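图集：停了，但没完全停
Fladura 项目记录 / 双臂工位 Gosling 的一次停机故障
发布于 2021年11月20日

先交代结局，省得有人为手指担心：没有人受伤。受损的有一把螺丝刀的漆面、工位后墙的一小块面子，以及我对“停止”这个词的信任。前两样都便宜。

Gosling 是我们在 Kalska 那间工作室里的双臂工位，两条臂装在同一根前横梁上，活儿是把散在桌面上的手工具收进篮子，收完倒出来，再收一遍。听起来像惩罚，对机器来说也差不多。Fladura 是项目名，预算表上写的是“非结构化物品整理”，翻译过来就是收拾螺丝刀。管两条臂的调度软件叫 Nukemow，自己写的，名字起得比代码早，当时大家心情很好。

出事那天下午，右臂从桌面上夹起一把螺丝刀，往篮子那边送，半路停住，想了两秒，继续走。我们管这个叫“发呆”。发呆以前也有过，次数不多，每次都被记进日志，每次后面都跟着同一句批注：“再观察”。这句批注后来在复盘时被念了出来，念的时候屋里很安静。

这次发呆之后，夹爪松早了，螺丝刀没进篮子，磕在篮沿上弹回桌面。值班的人（就是我，不必猜）在屏幕上点了停止。按钮变灰，状态栏跳成“已停止”，两条臂都不动了。我等了一小会儿，觉得自己很谨慎，然后伸手去捡。

右臂动了。

它很从容地抬起来，向左平移，下降，合拢夹爪，再抬起来，把一套完整的抓取动作做给了空气看。我的手当时已经缩回来了，靠的是反射神经，跟任何一条安全设计都没有关系。状态栏从头到尾写着“已停止”，十分镇定。
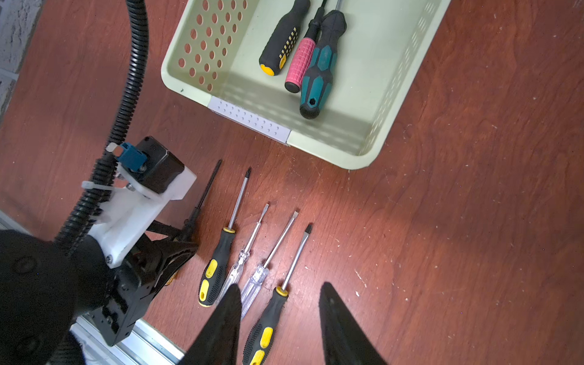
日志读了一个晚上。读日志这件事有个规律，答案总在你跳过的那一屏里，所以我们后来改成一行一行往下念，一人念一人听，像在教堂。念到夜里，事情大致清楚了。

Nukemow 给每条臂留了一个指令队列，主机算好一段轨迹，切成小段往下塞，臂那头的控制板一段一段取来执行。平时队列很浅，塞进去就被吃掉，没人在意它有多深。那个“停止”按钮做的事，是让主机不再往队列里塞新东西。仅此而已。已经在队列里的，照吃不误。

右臂的队列里当时还有 12 条。

它为什么会积下 12 条，要说到发呆。两条臂的控制板各有各的时钟，主机每隔一阵对一次表。右臂那块板的对时程序有个毛病，偶尔对过头，把自己调慢 90 毫秒。于是它收到主机发来的指令，看看时间戳，认为那是未来的事，便很有礼貌地等着。主机那边不知道它在等，接着发。等到时钟追上来了，队列已经堆成一摞。右臂开始埋头补作业，补到一半又碰上一次对时，再等。我点停止的时候，它正好处在第二次等待里，看上去一动不动，非常像一台停下来的机器。

所以那天屏幕上的“已停止”，准确的读法是“主机已停止说话”。听的那一方还在回味。

有人会问，急停呢。工位上有急停，实体的，按下去直接切电机电源。我没有按。当时的理由是：切电之后两条臂没有抱闸，会自己往下垂，垂下去会砸到篮子，砸到篮子要重新标定，重新标定要 40 分钟。为了省这 40 分钟，我选了屏幕上那个好看的按钮。后来调查加返工花掉的时间，这里就不换算了。

也不是只有我一个人这么选。翻了翻操作记录，Gosling 装好以来，实体急停被按下的次数少得可怜，而且多半是验收时按的，按给人看。一个按下去就有代价的急停，大家会很自然地绕开它，绕着绕着，它就变成了墙上的一件装饰。这一条我认为比时钟那条严重，时钟至少没有装作自己是安全措施。

补救做了几件事，按先后写在下面，有的体面，有的不太体面。

第一件，当晚就做了：在屏幕上那个按钮旁边贴了张纸，手写“此键不停”。字很难看，效果很好，第二天所有人都离屏幕远了一点。

第二件，改停止的含义。现在点停止，主机会先发一条清空指令，控制板收到后把队列倒掉，原地保持力矩，再回报一句“空了”。主机收到两条臂都回报“空了”，状态栏才准写“已停止”。没收齐之前写“正在停止”，底色是橙的，很丑，故意的。如果超过时限还没收齐，写“停止失败，请按急停”，同时蜂鸣器响。蜂鸣器是从一台报废设备上拆的，声音极其讨厌，隔壁来敲过一次门。

第三件，给指令加保质期。时间戳在将来的，不等，直接退回去报错；放久了的，扔掉。写这段代码的时候才发现，原来的注释里写着“此处应检查时间，以后再说”。署名是我。

第四件，对时程序重写。原来那份是从别的项目里抄过来的，那个项目只有一条臂，一条臂的时候时钟慢一点也没人跟它对质。这回换了个规矩：表可以慢慢拨，不许一下子往回跳。

第五件比较土。两条臂各加一根托绳，切电后臂往下垂一小段就被兜住，碰不到篮子。托绳挂上去的样子像给机器打了石膏，试了一版，绳子缠在肘上，又拆了。现在改成在收尾姿态上做文章：空闲时两条臂都回到一个垂下去也砸不到东西的位置。干活中途切电还是会往下掉，这一点暂时没有好办法，只好把标定流程改短。改完以后再按急停，代价小了很多，大家的手也就没那么金贵了。
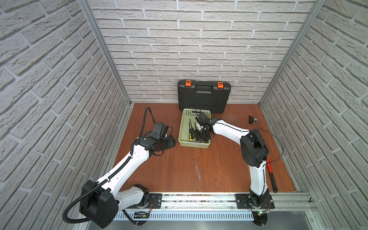 接下来说伸手的问题，这个问题归人管，软件帮不上多少。规程以前写的是“设备运行时勿将手伸入工位”，措辞无懈可击，漏洞在于什么叫运行。我那天真心认为它没在运行。新规程改成看电，不看动：电机电源没切，就当它在动，哪怕它一动不动到让你心生怜悯。诱惑最大的永远是掉在两臂中间的东西，就像那把透明柄的螺丝刀，孤零零躺在空地上，细杆子朝着后墙，右边的夹爪指头朝下探进绿篮子里，看着完全没有要管它的意思。人看到这个就想伸手。我看照片都想伸手。新规程专门为这种情形写了一句：掉在中间的，让它掉着。

让它掉着，说起来容易，做起来要改任务流程。原来 Fladura 的考核里，一轮有一件没收进去就算失败，要重来，于是每个值班的人都有动力偷偷帮机器一把，捡起来，摆正，假装无事发生。数据是好看了，手也一次次伸进去了。现在掉件照实记成掉件，轮次照常往下走，等这一批全部跑完，切电，再统一收拾。成功率跌了一截，汇报那天我把跌之前和跌之后两条线画在一张图上，前面那条标了“含人工善意”。

透明柄的工具还有一笔旧账。试电笔那种透明塑料身子，在相机眼里时有时无，光一亮就跟木纹混成一片，抓取点经常估到柄外面去，夹爪合上，夹住一把空气。桌面又正好有反光，一大片亮，恰好是人觉得最敞亮的地方机器最看不清。复盘的时候有人提议把透明的都撤掉，只留带颜色的。没有同意。现实里的抽屉不会替你挑颜色。折中的办法是把它们照常留着，单独统计，丢脸也单独丢。

再说说验证。改完之后，我们专门花了两天来折腾它，目标是让故障重演。先把右臂那块板的时钟人为拨慢，看它怎么办。旧版本的表现和那天一模一样，发呆，补课，停止以后接着补课，看得人后背发凉。新版本拨慢之后立刻报错，橙底，蜂鸣，然后不动。接着在各种不体面的时刻点停止：夹爪合到一半，臂在半空，两臂正要交错，网线被拔掉一头。网线那次出了新问题，清空指令发不出去，回报也收不到，主机老老实实地写了“正在停止”，然后等到超时，才响蜂鸣器。这段时间里控制板还在吃队列剩下的东西。

于是又补了一条：控制板自己也要看门。一段时间没听见主机的动静，就自己倒掉队列，自己站住，不等人吩咐。这条本该在第一天就有。翻旧文档，第一天确实有，在需求清单的第二页，优先级写着“低”，后面打了个括号，括号里是“网线不会自己掉”。网线确实不会自己掉，是我后来转身的时候碰掉的，那是另一张图集的事。

验证期间右臂还是撞了一次后墙，速度很慢，墙板上多了一个白印。墙是仿砖的，本来就坑坑洼洼，来参观的人没有一个看得出来。我看得出来。

关于责任，复盘写了一页，删到只剩半页。留下来的部分是：时钟的毛病是软件的，队列的毛病是设计的，按钮的名字起错了是我的，“再观察”是大家轮着写的。删掉的那半页主要是形容词。

也有收到的意见，挑几条放在这里。

有人建议给臂加光幕，手一进来就断电。在看，工位三面有墙，只有前面要拦，位置不难找，难的是两条臂的底座也在前面，光幕会天天看见它们然后天天断电。

有人建议把停止按钮从屏幕上整个拿掉，只留实体的。讨论了很久，没拿。日常调试一天要停很多次，全走切电的话，电源那头的接触器会先来找我们谈。最后的做法是改名，屏幕上那个现在叫“暂停并清空”，字多，按钮因此变得很宽，把旁边一个谁也没用过的功能挤出了屏幕。到现在还没有人来问它去哪了。

还有人问 Nukemow 这个名字是不是不太吉利，出了安全问题以后尤其不吉利。收到，不改，改名要动的文件比修时钟还多。

那张“此键不停”的纸还贴着。按钮早就能停了，纸按理该撕，每次走过去都觉得再贴一阵也没什么坏处。边角已经卷起来，上周有人拿透明胶又粘了一遍，粘得很认真。

下一批图打算拍标定的新流程，包括怎么在切电以后把右臂扶回去而不夹到袖子。袖子的事已经发生过了，夹的是外套，外套目前状态稳定。

返回 Fladura 图集列表
上一组：篮子选型，以及为什么选了有孔的
下一组：网线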